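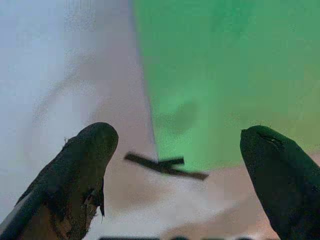
Gripper fingers, left one with the covering torn along the inner edge

Ticket 436
Opened by: Fotini Koutsoukos, Gkikas (returns and repacking)
Product: Zallon two-arm station
Subject: finger covering coming apart, clothes getting hung up
Status: Closed

Hi Hostham people, me again! Same station as last time but a different problem, so I started a new ticket like you asked.

The left finger is shedding. There's a ragged strip dangling off the side, and lower down the covering has gone and you get a brownish patch where it should be dark. The right one looks a lot better, but it has a little slit near the tip that I don't love. I'd like new coverings for both, please, and I'd also like to know if we can keep running until they get here.

What it does: the arm goes into a bag, takes hold of a garment, lifts fine, opens to let go - and the garment stays on the finger. Mostly knits. The arm then carries on as if the job's done and goes for the next piece with a sleeve still hanging off it. No error on the screen. It counts the piece as placed, so my numbers at the end of the shift are wrong too.

What I've tried so far:

8:10 Restarted the station. No change.
8:40 Ran the open and close test from the service menu. Passed on both arms.
9:15 Dropped the speed to 50 percent. Fewer snags, still not none.
10:05 Swapped the knits for cotton shirts. Went through a whole bag with no trouble, so I'm pretty sure it's the loose strip catching and the motors are fine.

I have not cut the strip off. Evdokia wanted to (she had the scissors in her hand) but the last time we trimmed something ourselves you told us off, so we left it.

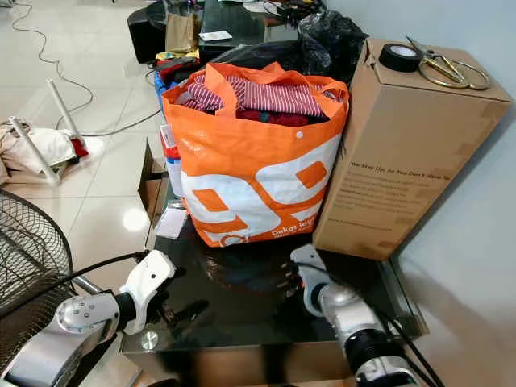
Station table at Gkikas, striped piece on top of the bag, both arms forward

Some background, in case whoever picks this up is new. We do bags of returned clothes for Povau. Before the arms came in June, two of us stood at a table and emptied bags all day. Now one person minds the station and the other does the checking, stains and missing buttons and all that. I like the checking better, my shoulders definitely do, and on a good shift we get through 60 bags.

The part I didn't expect is how much of the minding is just staring. With a problem like this one you can't walk off, you have to stand there and pull sleeves off a finger, and then the checking piles up behind you. Evdokia Panagiotou is on the station today and she says she'd be quicker doing the bags by hand. She's right, this week. So that's why I've put it down as urgent even though technically nothing has stopped.

Update, 11:30
Your phone desk called back, thanks for that. Notes so I don't lose them:
- OK to keep running on cotton, slow speed, no knits.
- Don't trim, don't tape. I'd asked about tape. No tape.
- Replacement coverings going out today, a pair.
- After fitting, run the grip calibration before the first bag, on both arms.
I also asked if the machine could tell by itself that something's still on the finger. Apparently there's a setting called release check and it was off. It's on now. It adds a little pause after every drop and it has already caught two.

Update, next day, 2:20
Coverings came. Fitting took me 39 minutes, mostly because the old left one didn't want to let go at the bottom. Calibration passed on the second go. Ran three bags of knits at normal speed with Evdokia watching and not one piece hung up.

I'm leaving release check on. It's slower, but the count matches what's in the bins again and I can turn my back on the thing long enough to look at a collar. If you can shorten the pause from your end I'd take it.

Two leftover questions, no rush:
1. How often should we be looking at the coverings? The manual only says regularly. Evdokia has added it to the Monday sheet for now, tell us if that's too often.
2. Could we keep a spare pair here? Happy to pay for it, just put it on the Gkikas account.

You can close this one. Thanks, Fotini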